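首页 | 厨房收纳 | 餐桌整理 | 清洁保养 | 旧文归档

分类:餐桌整理 > 塑料碗与桌布

塑料碗的清洗、检查和收纳:在餐桌上一次做完

家里的塑料碗容易越攒越多。吃饭用几只,拌凉菜用几只,盛水果又用几只,最后叠成歪歪的一摞塞在柜子里,拿最下面那只的时候上面的全滑下来。这篇写的是把塑料碗全部拿出来,在餐桌上检查、分类、擦拭、再放回去的办法。适合碗不太多的普通家庭,有一张铺了桌布的餐桌就能做。

一次整理下来大概要一个多小时,碗多的人家会长一些。建议饭后收拾完再开始,比如周三晚上这种不赶时间的日子。不要在做饭中途动手,灶台和水槽都占着,碗没有地方放。

需要准备的东西

洗碗海绵一块,软面的。塑料碗不要用钢丝球,也不要用海绵背后那层粗糙的绿色百洁面,刮出来的细纹会藏油,越洗越黏手。

中性洗洁精,常用的那种就行。

小苏打一小袋,去味去色用。

干的棉布或者微纤维布两条,一条擦碗,一条擦桌布。

旧牙刷一把,刷碗底的圈足和碗沿下面的折边。

厨房纸几张,叠碗时垫在中间。

一个纸盒或者袋子,装准备淘汰的碗。

Karimi 的沥水架我用了很久,架脚矮,放在水槽边不挡水龙头。没有沥水架的话,铺一条厚毛巾把碗倒扣在上面也可以,过一阵把毛巾换一面。

第一步:先收拾桌布

检查碗之前先把桌布弄干净。桌布上有油,刚洗好的碗一放上去就白洗了。

覆膜的、PVC 的桌布用湿布加一点洗洁精擦,从中间往外擦,到桌边用另一只手接着碎屑。擦完再用清水布走一遍,最后用干布收掉水痕。布面的桌布先拿到阳台抖一抖,有油点的地方局部搓洗,干了再铺回来。

花纹多的桌布要多留意一点。格子、木纹、礼盒图案这一类印花,很容易把污渍盖住,正上方看过去什么都没有。可以弯下腰,让视线贴近桌面,迎着灯光看,油渍会反光。用手掌平着摸一遍也行,发涩的地方就是没擦掉的糖水或者酱汁。

桌布有折痕的话,用手往两边拉平。折痕上放碗会晃,叠高了容易倒。

第二步:把碗全部拿出来

柜子里的、沥水架上的、冰箱里盛着剩菜的,都算。冰箱里的先把菜换到别的容器里。阳台上拿去泡豆子的、洗手间里拿去泡抹布的也找回来,不过泡过抹布的碗不要再回到餐桌上,直接归到杂用那一类。

拿出来以后先不要急着洗,按大小大致摆开。这时候能看出哪个尺寸买重复了。我家最多的是中号碗,都是不同时候为了凑单买的,平常真正用到的就那几只。

第三步:清洗

水温以手伸进去觉得温热为准,不要用刚烧开的水。有些塑料遇到很烫的水会变形,碗口一歪就再也叠不齐了。碗底如果标了耐热温度,照碗底的来。

油碗和不油的碗分开洗。盛过凉拌菜、红油的先用厨房纸把油擦掉,再上洗洁精。顺序是先里后外,最后用旧牙刷刷碗底的一圈。方形圆角的碗,四个角的位置弧度比较急,海绵容易滑过去,要用手指顶着海绵在角上转一下。

染色的碗,比如盛过番茄、咖喱、辣椒油的,用小苏打加少量水调成糊,抹在变色的地方,放半小时,再用软海绵擦掉。淡的颜色能去掉大部分,深的去不干净,做一次就够了,反复搓反而伤表面。

有味道的碗,装满温水,放一勺小苏打,泡一晚。第二天倒掉,冲净,敞开晾。不要盖上盖子晾,味道会闷回去。

洗完倒扣沥水,表面没有水珠了再拿到餐桌上。

第四步:逐只检查

这一步最花时间,也最值得做。把碗拿到餐桌上方,灯打开,一只一只看。碗要侧过来看,平放着看的时候光从上面直直照下去,碗壁上的东西不明显。侧着转一圈,光沿着弯的内壁走,划痕、油膜和小黑点都会露出来。

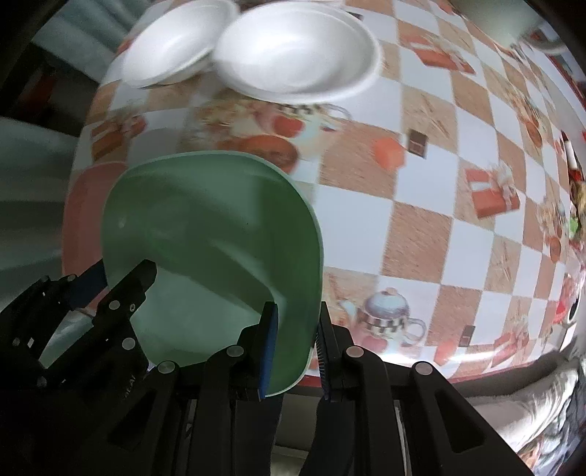
浅绿色塑料碗,侧立起来看内壁。内壁上靠中间偏上的位置有一个很小的深色点。

看到小黑点,先用指甲轻轻刮一下。能刮掉的是食物残渣或者灰,重新洗一下就好。刮不掉的再看手感:摸着是平的,多半是塑料里面本来就有的杂质,生产时带进去的,不影响使用;摸着凹下去或者毛糙,那里可能是烫伤或者刀尖戳的,时间久了会藏污,这样的碗最好不要再盛热食。

如果黑点旁边还有一片发灰、发黏的地方,要当成霉点处理。用小苏打糊擦过以后仍然在的,直接淘汰。

接着看碗沿。用拇指和食指夹住碗沿,从一个位置慢慢捋一圈,手指能感觉到缺口和裂纹。浅色碗的细裂纹是发白的一条短线,常常从碗沿往下走,用眼睛不好找,用手指捋反而快。捋的时候不要太用力,裂口边上有时候会割手。

再看碗底。把碗放在桌上,用一根手指按住一侧,看会不会翘。会翘的说明底部变形了,盛汤容易洒,可以降级去装干的东西。

最后闻一下。洗过晾干以后还有明显油味的,油已经渗进表面了,再洗用处不大。

检查时碗拿低一点,手就在桌面上方,掉下去也不会弹到地上。

第五步:分成几类

检查完的碗直接在桌上分堆。格子桌布在这里挺好用,可以拿格子当分区,一边放留下的,一边放降级的,不用另外找托盘。

继续用来吃饭的:没有裂纹,没有异味,底部平,内壁光滑。

只装干货、水果、零食的:有轻微染色,底稍微有点翘,或者内壁有浅划痕。

杂用的:装夹子、装纽扣、种葱头、和孩子玩的颜料。这类的碗外侧用油性笔写一个“杂”字,免得哪天又混回碗柜。字写在外壁靠底的地方,不要写在里面。

淘汰的:裂了的、发黏的、霉点去不掉的、味道重的。

分的时候不要在一只碗上犹豫太久。拿不准的先放到干货那一类,下次整理再决定。

有人会问,碗底没有任何标识的怎么办。我的做法是一律不进微波炉,不盛滚烫的汤。Irkdale 那套方碗底下的字已经磨得看不清了,我也按没有标识处理,现在专门放洗好的葡萄。

第六步:放回去

碗要完全干了再叠。塑料表面不吸水,叠在一起时夹在中间的那一点水出不去,过几天打开就有味道。用干布擦过以后,再敞开放一会儿,摸着碗底的圈里也是干的再收。

叠的原则是同形状叠同形状。圆碗和方碗混着叠,上面的会卡住或者悬空,受力不均,碗沿容易裂。方形圆角的碗叠的时候四个角要对齐,错开一个角就会咬得很紧,拔的时候只能硬掰。

每一摞不要超过六只。两只之间垫一张对折的厨房纸,可以防划,也好分开。如果碗已经咬在一起拔不出来,往外层的碗外面浇一点温水,里层碗里倒些凉水,等一会儿轻轻转着拔。不要用刀撬。

常用的放在柜子里和手肘差不多高的那一层,不常用的往上放。干货碗放在零食柜旁边,不要和饭碗同柜。柜子深的话,前面一排放小碗,后面一排放大碗,中间留出一只手伸进去的宽度。

柜板上可以铺一层防滑垫。Nedow 的那种网格垫按尺寸剪开就能用,脏了放在水龙头下面冲一冲。铺之前柜板先擦干净,有潮气的话开着柜门晾一夜。

关于桌布的收尾

碗都收好以后,桌布上会留一些水痕和小苏打的白印。白印干了会起粉,用拧干的湿布擦两遍就没有了。覆膜的桌布不要用钢丝球或者去污粉,印花会被磨淡,木纹那种深浅相间的图案尤其明显,磨花一小块,远远就能看出来。

刚盛过热汤的碗也不要直接放在覆膜桌布上,会留一个发白的圈。垫一块隔热垫。已经有白圈的,可以试试用温热的毛巾敷一会儿再擦,有的能淡下去,有的去不掉。

节日图案的桌布,过完节想换下来的,擦干以后卷着收,不要折。找一个硬纸筒做芯,印花面朝外,外面套一个塑料袋,横着放在衣柜顶上。折着收的话,第二年拿出来全是硬折痕,铺几个星期都压不平。

多久做一次

日常洗碗的时候顺手看一眼碗沿就可以。完整的一遍,我是一年做两次,一次在年前,一次在五月,天热起来以前。夏天凉拌菜吃得多,塑料碗用得勤,提前把有味道的挑出去,省得到时候临时找。

买新碗的时候尽量买同一个系列,以后补的也补同款,叠起来省地方。我后来补的是 Evel 的中号碗,碗沿比较厚,好拿。颜色选浅的,浅绿、米白都可以,脏没脏一看就知道。深色的碗耐看,但是油膜和小黑点不容易发现,检查的时候很费眼睛。

几个常见的小问题

碗洗完摸着还是滑。一般是洗洁精没有冲干净,或者油没有去掉。用温水再冲一遍,还是滑就再上一次洗洁精,这次少放一点。

碗壁有一层白雾。水质硬的地方常见,是水垢。用白醋兑水泡十来分钟,冲净擦干。

碗和碗盖配不上。把盖子和碗一起摆到桌上配对,配不上的盖子不要留着,放多久都配不上。

洗碗机能不能洗。看碗底标识,没有标就手洗。能进洗碗机的也放上层,离加热管远一些。

淘汰的碗怎么扔。洗干净、晾干,按当地的垃圾分类要求放,各地规定不太一样,小区垃圾房一般贴着说明。

本文阅读 3,056 次 | 评论 46 条

相关阅读:碗柜怎么分层 | 覆膜桌布去油 | 保鲜盒盖子配对

联系我们 | 投稿说明 | 版权所有,转载请注明出处 | 返回顶部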